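Reading time: 2 min
Last updated: Jan 21, 2018

Ticket 279 — Sandwich assembly cell, Skurnomwood site
Subject: Tomato slices released off position
Assigned to: Châu Quan, Plarnotska Cell Support
Status: Open, monitoring

Reported problem

The operator reports that the arm sometimes sets a tomato slice down off center or pulls its neighbor out of line during a pick. Bread, cheese and patty picks are not affected. The fault was first noted in September and has become more frequent since the holders were refitted. The layout in use is the standard one, with holders along both sides of the serving tray. 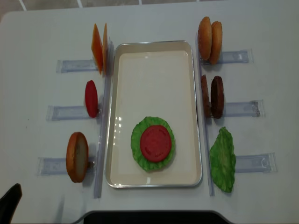
Initial checks

The arm was homed and the tray position was confirmed against the stored reference. The gripper opened and closed fully by hand command. Finger pads were wiped down and the mounting screws were found tight. A run of 20 tomato picks was then made at normal speed, and the fault appeared 4 times.

Findings
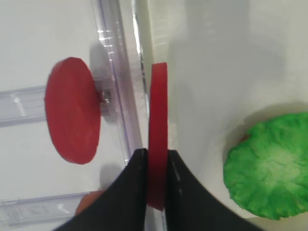

The taught pick point for the tomato holder was 2 mm too close to the rail. At that setting the fingers close before they are square to the slice, and the slice turns slightly as it is lifted. The wrist view was used to check the grip after correction — the held slice should appear nearly edge-on between the two black fingers, as it does now, with clear space between it and the red slice to its left. The operator is asked to use the same view for routine checks.

Action taken

The pick point was taught again and saved under the Stolesico recipe. Approach speed for the tomato holder was reduced. The former values have been kept in the cell log.

Action requested

Please record any further misplaced slice on this ticket, together with the holder position and the recipe name. Holders are not to be moved or taped again without notice to this office.

Contact: Plarnotska Cell Support | © 2018 Plarnotska | Back to top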